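Plemora hand gripper kit, worn finger pads, replace or re-cover?

Posted in Kits & Tools

Bought the Plemora handheld gripper kit secondhand in April, the 2 finger version. Mostly doing pick and place off a wire rack onto a table. Pads are starting to look tired. Edges scuffed, the black fuzzy stuff on the inside face is fraying along the top of the left one. Small chip on the right one too, low corner.

Seller says thats cosmetic. Condori lists a replacement set but shipping is nuts. Took this Thursday so you can see the wear: 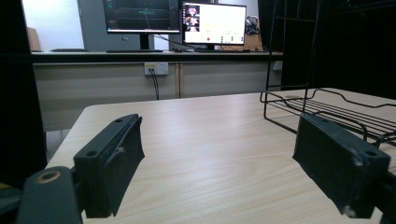 Both pads, open, nothing in the grip. Fray is on the left pad, top edge.

Do I buy the whole set or can I just re-cover the faces? And does anyone know if the Condori ones use the same screw holes? Need it going again by next week.

Risa

Re-cover them. Did mine at 905 cycles, probably too early but I was bored. Peel the old lining, clean off the glue, let it dry overnight. Then new lining, cut a hair oversize and trim after. I used the adhesive sheet from a craft store, the thin kind. Thick stuff changes how far the fingers close and then you have to redo the zero.

Scuffs on the outside, ignore. Never touches the part.

The chip depends. Run a fingernail over it. If theres a sharp lip it'll catch on soft things like bags, sand it flush first. If its smooth leave it.

Don't know about the Condori holes, sorry.

Rorumard

Have the Condori set. Holes line up on my kit, but mine is the newer one so measure first. The screws they send are too long, keep your old ones. 4 in the bag and I used none of them.

Quality is ok. Lining is better than stock, the plastic feels cheaper. Mine are at 1,906 cycles and no fraying yet, mostly small boxes and cups though. For the price I'd re-cover once and buy when that wears out. Also do both sides at the same time or the grip pulls to one side, ask me how I know

pad_thai_fingers

just buy new ones, life is short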